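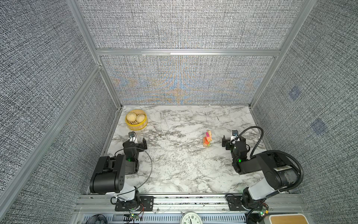 Bamboo steamer with two pleated buns, and the stacked wooden blocks, on the marble-patterned tabletop.

Progress report to the Skolley Fund
Project: Cullimik tabletop objects collection
Prepared by Blažena Malý, Vurnel
Thursday, September 29, 2022

1. Position at the end of this period

The collection now stands at 70 objects, against a target of 500 by the close of the grant. We are behind the original plan by 19 objects. Most of the shortfall is in kitchen items, where two orders came late and one came with the wrong sizes.

2. Food and steaming items

The bamboo steamer has been entered under kitchen, with the buns listed separately as food. We had first planned to list them as one entry, but the steamer will also be used with other contents, so two entries make more sense. The yellow rim is now noted in the record, as we hold other baskets without one and they were being mixed up on the shelf.

The pleated buns are pale cream and sit close together in the basket. They are easy to tell from the round bread rolls bought in the spring. Dumplings and a small fish plate are still to come.

3. Toys and blocks

The coloured wooden blocks are kept in one labelled box and signed out as a set. A small stack is the standard arrangement for now. Eskola have asked for more arrangements - a row, a bridge and a loose pile - and we will add these to the list once the kitchen group is complete.

4. Table and surroundings

We are keeping the white and grey marble-patterned top for the whole of this group. The grey woven panels stay as they are. Two faint blue square marks on the right-hand panel have been added to the room record, and I would like a decision on whether that panel should be replaced before the next group begins. My own view is that it can wait.

5. Spending

Spending on objects is under budget by 20 per cent, nearly all of it due to the late kitchen orders. We expect to use the money in October and do not ask for any change to the payment dates. Storage boxes cost more than planned and have been moved to the general line.

6. Next steps

Receive and record the outstanding kitchen order.
Finish labels for the food group.
Agree the list of block arrangements with Eskola.
Send the revised object list to the Fund with the next claim.

B. Malý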